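Joder planner: progress report for December 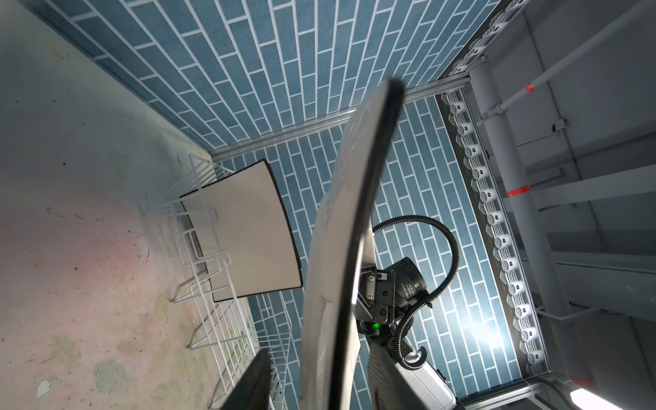 Ebise Workneh
Motion planning lead, Ellside

What a good month for the software! The new planner has been running on the arm in the tiled cell, and the wrist moves I worried about in my last report are now planned in one pass instead of two.

The biggest gain came from the collision model. Taha Kettani added the wire rack and the aluminum rails as proper shapes (we had one big box there before, which blocked half the useful poses). He also gave the wrist cable its own keep-out zone. We ran 384 planning requests against the new model and 300 came back with a usable path on the first try. Most of the rest ask for steep tilts near the rack, so that's where we're digging now.

Still open: the planner sometimes picks a long way round when a short one exists, and I'd like 2 more weeks on that before we merge with the Tristlow branch. Replay logs are up on the shared drive, and we can go through them together on Tuesday.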